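Small Appliances in a Shared Kitchen
Project report, Rusach residence group

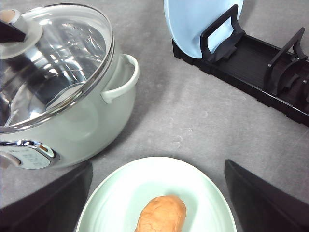
We wanted to know how much bench space residents lose to appliances that stay out all day. Over 16 days in February we kept a log in 2 kitchens and collected 288 entries. Electric pots came up in 116 of them, more than toasters or kettles.

Most residents told us they leave the pot beside the dish rack so the lid and the washing-up end up in one spot. The pale green colour was popular, but several people said the small printing on the control panel was hard to read.

Storage under the bench is covered in the next section.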